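# Sorting and looking after plastic shuttlecocks

Anyone who runs a badminton session ends up with a tub of shuttles in mixed condition. Some are nearly new, some have a split rib or two, and a few should have gone in the bin weeks ago. This page sets out how we go through ours at the Tuller hall. It covers nylon and other plastic shuttles only. Feather shuttles need different care and are dealt with on Latrice Castellanos's page.

## What you need

- A table with a plain, light top
- A soft brush (an old toothbrush is fine)
- A bowl of lukewarm water with a drop of washing-up liquid
- Two dry tea towels
- Three boxes or tubs, marked *Match*, *Practice* and *Bin*
- The tubes the shuttles came in, if you still have them

Clear the table before you start. A dark or patterned top makes it hard to see breaks in the mesh, so put down a white sheet or a roll of lining paper if that is all you have.

## Step 1: Empty one tube at a time

Our Vollonano shuttles come in tubes of 12 and we never mix two tubes on the table. Shuttles from the same tube tend to have had the same amount of play, and keeping them together makes it easier to spot the odd one out. Hold the tube almost level and let them slide out. If they have jammed, squeeze the tube gently along its length. Do not pull on the rim of the skirt.

## Step 2: Lay the shuttle on its side

A shuttle standing on its rim hides most of its faults. Put it on its side and you can see the base, the band and the length of the skirt together.
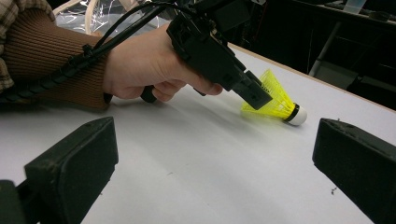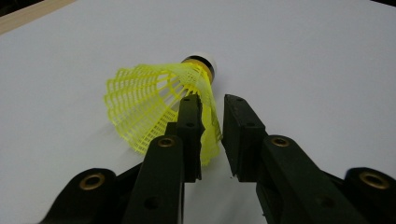 A yellow plastic shuttlecock on a white table.

Start at the base and work towards the rim. Press the base with your thumb. It should be firm all over and should not rock where it joins the skirt. A dent that stays after you let go puts the shuttle in *Practice*. If the base turns or lifts, it goes in *Bin*.

Next look at the band. A worn or scuffed band does no harm, but a loose one will rattle in play and put people off. Emmett Calloway used to glue his back on. I tried this in July on a few of ours and gave up, as the glue added weight on one side and the shuttles wobbled badly.

Then turn the shuttle slowly and check the mesh:

1. The small openings near the base seldom break. If they have, bin it.
2. One broken strand in the wider part is fine for practice.
3. A broken long rib is not fine, wherever it is. The skirt will fold on a hard smash.
4. The rim should make an even circle when you look at it end on.

## Step 3: Put the skirt back in shape

A squashed skirt can often be saved. Dip the skirt in the lukewarm water for a minute, keeping the base out, then shake it and ease the rim round with your fingertips. Stand it on its rim on a tea towel and leave it overnight. Do not use boiling water – it softens the plastic too much and the skirt sets in whatever shape it cools in.

If the skirt is only dirty, brush it from the base outwards. Brushing across the ribs catches the bristles and can pull a weak strand apart.

## Step 4: Test the ones you are unsure of

Stand behind the back line and hit the shuttle underarm with a full swing towards the far end. Use one that you know is good first, so that you have something to compare it with. The doubtful one should land close to it and fly without wobbling. Two hits each is enough. Get the same person to do all the hitting, or the results mean very little.

## Step 5: Put them away

Let everything dry fully before it goes back in a tube. Stack the shuttles base first, all facing the same way, and don't force in an extra one. Write *M* or *P* on the lid. Store the tubes upright in a cupboard, away from radiators and out of direct sun.

## How often to do it

We sort ours twice a season. The last time we had 100 on the table and kept 83, though a good many of those were only fit for practice. If you play once a week with a small group, once a season will do.

Practice shuttles can be used for feeding drills and for juniors learning to serve. Soledad Obi also takes some of the bin ones for target games, where it doesn't matter how they fly – ask her before you throw a bagful away.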